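**Movie with two timelines: is the long cut of "Pronbridge" worth it if I hated the ending?**

Posted 5/1/22 in Movies & TV > Foreign film

Hi all, long-time reader, first real question. I finally watched Pronbridge last night with my sister (the subtitled version, off the disc set) and I'm so confused about the last half hour. I loved the first part! The ferry, the two brothers, that whole wedding with the accordion. Then the story jumps to Darncombe and suddenly everybody has a different job and I couldn't tell who was supposed to be dead.

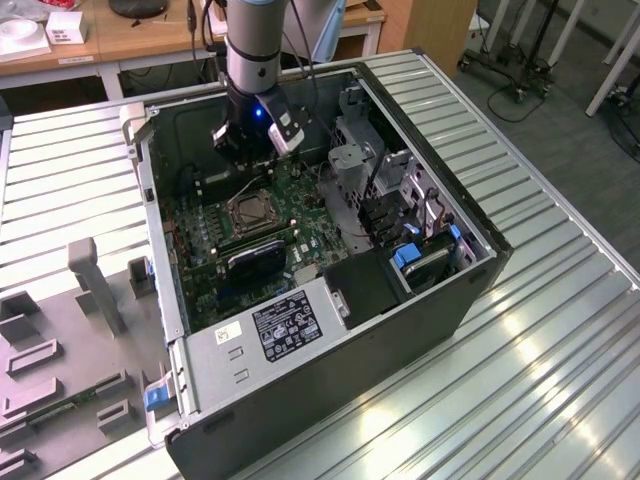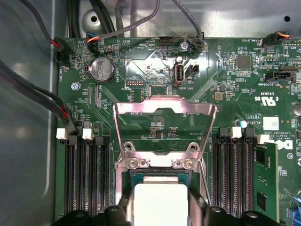 So my questions are, is there a longer version that explains the Darncombe stuff, and does it change the ending? My disc says 118 minutes on the back but a review I read talked about a scene in a bakery that I never saw. Also, is the song over the end credits the same one the mother hums in the kitchen? My sister says yes and I say no and there's a pizza riding on it.

Please don't spoil the sequel if there is one. I don't even know if there is one.

---

**Answer 1** (marked helpful by 6 people)

Okay, I love this movie way too much, so sorry in advance for the length.

Yes, there's a long cut. It played at a couple of festivals the November before the regular release, and it came out later on a two-disc set from Voyle with the gray cover. If yours has the ferry on the front you've got the theatrical version. The long one has the bakery scene, plus a whole conversation on the train that tells you flat out the Darncombe section takes place before the wedding. Once you know that, the jobs make sense. The older brother is a clerk first and works the ferry afterward, and the guy you thought was dead is just younger and has no mustache (I missed it my first time too!).

The ending is the same, shot for shot. If you hated it because you were lost, I'd say try the long cut. If you hated it because of what she does with the letter, well, she still does it.

On the song, you both sort of win. The tune is the same but the kitchen version is only the verse, and the credits version starts on the chorus and has a full band. I'd split the pizza.

One warning, the subtitles on the Voyle set are a different translation. "Uncle" turns into "boss" all over the place and it threw me for a good 20 minutes. I think "boss" is wrong but I only know a little of the language from my grandmother.

---

**Answer 2**

its boring either way. watched it on a plane. the director's other one, Zuvov, is better and its only 90 min

---

**Answer 3** (marked helpful by 2 people)

Agree with most of the first answer but I don't think the long cut settles the order as firmly as that. The train conversation says the brothers "used to" live in Darncombe, and it's the younger one talking, and he lies to everybody in this movie. I've gone back and forth on it. There's a calendar on the wall in the clerk's office that would back up the "before" reading, so I guess I lean that way, maybe 60/40.

As for buying it, the gray set was hard to find last time I looked and sellers were asking 50 dollars for a used one. Check your library first. Mine had it filed under P in drama and not with the foreign movies, so ask at the desk if it doesn't come up.

No sequel that I know of. Zuvov has the same actress who plays the mother, and some people call it a follow-up, but the stories don't connect.

**Reply from the original poster:** Thank you!! The mustache!!! I went back and checked and you're totally right, it's the same guy. I have the ferry cover so that explains the bakery. Putting a hold in at the library today. My sister does not accept the split pizza.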